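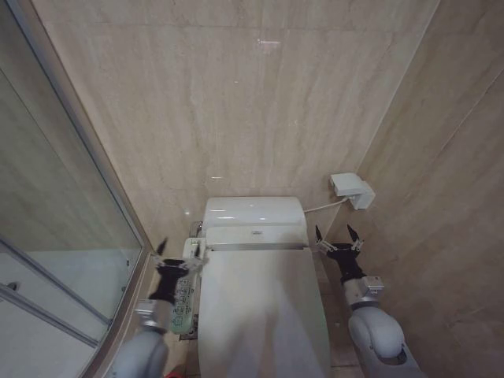

Posición de partida: tapa cerrada, las dos pinzas abiertas a los lados del inodoro.

Cómo grabar demostraciones por teleoperación en un baño estrecho

Los folletos prometen que un robot aprende una tarea doméstica con un puñado de ejemplos. Yo no me lo creo, y menos en un cuarto de baño. Con Stullix, el programa de grabación que usamos, gastamos la mayor parte de septiembre en repetir tomas malas. Lo que sigue es el procedimiento que nos ha quedado para levantar la tapa.

1. Coloque la base antes de encender los mandos. Entre la mampara y la pared apenas hay sitio para los dos brazos, y corregir la base a mitad de una toma la estropea.

2. Localice el panel lateral del bidé y el cable de alimentación. La pinza izquierda queda pegada a los botones; la derecha, cerca de la pared del enchufe. Decida por dónde va a entrar cada una y no improvise.

3. Abra las dos pinzas y llévelas a la misma altura. Todas las tomas deben arrancar así. El manual de Prarnard dice que el modelo tolera variaciones de inicio – el nuestro las toleró bastante mal.

4. Mueva un solo brazo. El otro se queda quieto, aunque el operador tenga la tentación de ayudar.

5. Suba despacio y sin pausas. Si duda a medio camino, descarte la toma: el robot copia también las dudas.

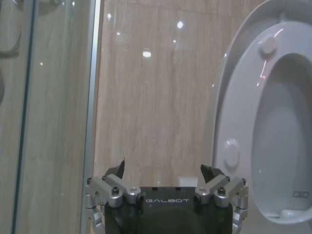 Vista desde la muñeca, con la pinza abierta junto al aro del asiento.

6. Revise la cámara de muñeca por separado. El alicatado brillante devuelve las luces del techo en puntos blancos, y el cristal refleja lo suyo. Gebreyes vende un filtro para esto; lo probamos y no noté diferencia. Me fío más de dejar siempre la misma iluminación.

7. Etiquete cada toma al terminarla. Dejarlo para el final del día es pedir errores.

De 516 tomas conservamos 505, y me sigue pareciendo un porcentaje sospechosamente bueno. Volví a mirar 50 al azar y retiré otras 4 por arranques desiguales. Quien presuma de no descartar nada seguramente no ha mirado.

Queda por ver si lo aprendido sirve en otro baño. Lustitz asegura que sí en su documentación, sin enseñar con qué baños lo ha comprobado. Mientras tanto, grabe en el suyo.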